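3.2 Einrichtung der Simulationszelle

Für die Vorversuche haben wir den mobilen Roboter Koldale nicht im Labor, sondern in der Simulationsumgebung Nidolero aufgesetzt. Das Robotermodell wurde aus den Konstruktionsdaten übernommen. Beim ersten Start kippte es zur Seite, da der Schwerpunkt der Basis 18 mm zu hoch eingetragen war. Nach der Korrektur stand es stabil.

Als Testumgebung dient ein Schlafzimmer mit Bett, Holztür und einem roten Ball auf dem Boden. Auf dem Bett liegen weitere Gegenstände, die der Roboter später unterscheiden soll.

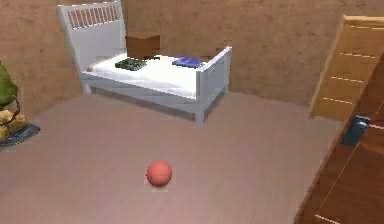 Die Kamera am Roboterkopf wurde anschließend neu kalibriert. Dazu haben wir 199 Einzelbilder aufgenommen und die Parameter in die Konfigurationsdatei eingetragen – von Hand, weil der Export aus Idahosa das Format nicht unterstützt. Zwei Bildserien mussten wiederholt werden.

Zur laufenden Pflege gehört, dass vor jeder Versuchsreihe die Gelenke auf Nullstellung gefahren und die Kollisionskörper neu geladen werden. Wird das vergessen, greift der Arm gelegentlich durch Möbelkanten hindurch. Der Fehler trat im Juni in sechs Läufen auf. Diese Läufe sind in der Auswertung in Kapitel 4 nicht enthalten.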